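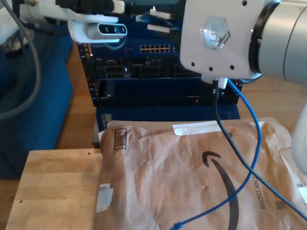 How do you keep the cables from pulling when the arm turns?
We leave a long loop near each connector and check it by hand at slow speed before every new program.

Workshop gallery: two arms, one table

These are notes from our build in the shared workshop in Golmont. The project is called Tirkent, and we work on it in the evenings. One arm carries a depth camera with three lenses. The paper mailer on the table is our practice object, and the rack with the network switch stands behind. In November we want to write a better routine for soft packages.

Contact: Fustoson Workshop, Golmont | Back to top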